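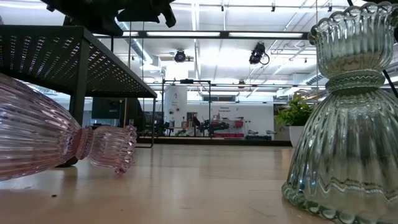 Minutes, Vol. 9, No. 2

Priltport Glass Swap and Table Group
Minutes of the meeting of Mar 5, 2025
Taken by Kristýna Štefanec

I'm doing the minutes again, so you get them my way (long, with opinions in brackets). We started a little late because the coffee took forever, and by then half of you were already talking about the ribbed vases, so I'm just going to start there.

1. Minutes from January

Read and accepted. One correction: I wrote that we had 600 dollars left for the spring table, and it was 200. Sorry! The 600 was last year's number and I copied it off the wrong sheet. Please fix your copies if you keep them.

2. The pink and green vases

Everybody loves these. The green one is clear and pale, with a pleated sort of skirt and a row of glass beads at the foot, and the pink one has a rim of little rounded beads that I could look at all day. We talked about whether they should stand together or apart. I said together, with the plant in the white pot somewhere behind, and then I was told that pink and green side by side looks like a candy store. I still say together. We voted and together won, so that's settled for the spring table.

Somebody asked if we're allowed to put flowers in them. Yes, but not lilies, please – the pollen gets down in the ribs and then it's me with a bottle brush.

3. Where small things go

This took up most of the evening. We've been calling the big black rack "the Lobo" since last summer and I'm going to keep doing that here. The question was what belongs on the Lobo and what stays on the wood. The way we left it: cups and stemmed glasses go up on the rack, and the small dishes can go wherever there's room, as long as they're flat on their bases. I would have liked a firmer rule for the dishes, and I said so, and I lost.

I also asked that people stop leaving cups on their sides on the bare tabletop. They roll. I know the flared ones look like they won't, with that bow tie shape, but they do, and the wood isn't what you'd call soft.

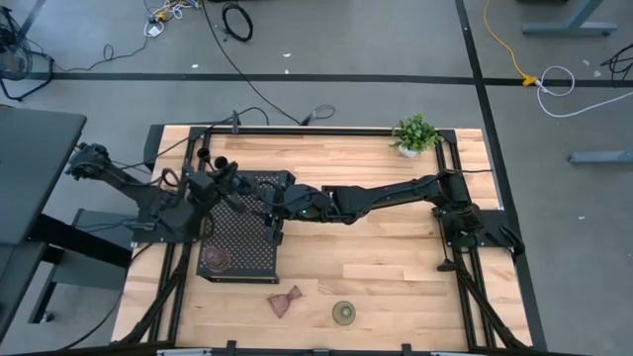
Pink dish on the rack, pink cup and olive-green dish on the wood.

We got a bit sidetracked here on what color the dish on the rack is. I'd say pink with some mauve in it. I've been overruled before, so I'm putting down "pink" on the inventory and whoever cares can pencil in the rest. The olive-green one with the ring inside goes down as olive. No arguments about that one, for once.

4. The black goblet

It's staying! There was a suggestion in January that it was too dark for a spring table and should go in the Dellero box with the winter things. I spoke up for it, and so did two others, and the feeling in the room was that one dark piece makes all the pink look better. It gets the far left corner of the rack and the pink glasses go at the near end. Please set it down by the foot and don't lift it by the stem. I mean it about the stem.
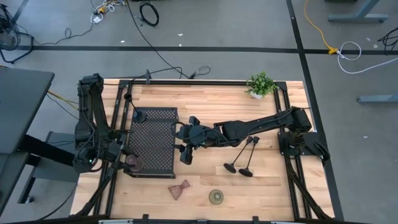 Black goblet at the far left corner of the rack, pinkish glass at the lower left.

5. The tabletop

The strips of wood are holding up fine and I have nothing bad to say about them. We agreed to wipe it down with a damp cloth and then a dry one, and to leave the lemon spray at home. Felt pads for the bottoms of the heavier pieces were talked about too. I offered to buy them out of the 200, up to nine dollars, and that was okayed.

6. Wrapping and boxes

The Ilo boxes with the dividers are good for cups and too shallow for the vases. We'll wrap the vases one at a time in dish towels and carry them over by hand. If you have old towels, the thick kind, bring them. Thin ones are no help at all with those beaded rims – they slip right off.

7. Anything else

I was asked if we could have cake next time. I'm all for it. Also, whoever went home with my blue pen, I would like it back.

To do before we meet again:
Kristýna – felt pads, inventory list, bottle brush
Everybody – thick towels, and look at the list for wrong colors

We finished up at 9 and I locked the door.

K. Š.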